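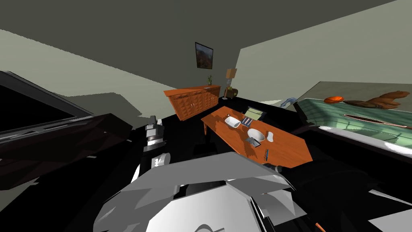
The table, with the arm beside it.

So I owed Christos Sarantis nine grand, and I was sitting in the back room of Clondgate with my hands flat on my knees like a kid outside the principal's office. Four in the morning. The door was locked and the guy in front of it was chewing ice.

"You hit Tzavaras's nephew," Christos said.

"He grabbed me first."

"With a bottle, though."

Well, yeah. It was what I had!

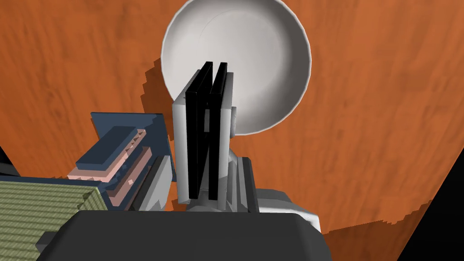 My mouth gets me in trouble, always has, and Iñaki Collado used to say he could hear me digging from across the street. I told Christos the nephew had it coming. He didn't blink. He took me into the kitchen and sat me down at an orange wooden table with one big round white plate on it, and he put my phone beside the plate, screen up, like he was serving me dinner.

"Call Iñaki," he said. "Tell him to come alone."

My lip had split open again and I could taste it. I hadn't talked to Iñaki since February. I dialed anyway (184 missed chances to be a better person, all in that one call log) and he picked up on the first ring.

"Don't say my name," he said. "Are you near the back stairs?"

I looked at Christos and smiled with all the teeth I had left.

"He wants to know if you've eaten," I said.
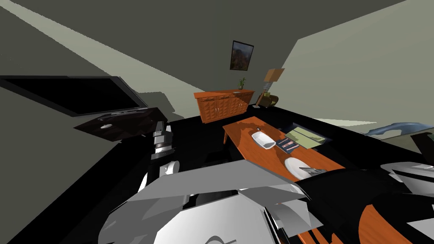
The TV and the sideboard, under the painting.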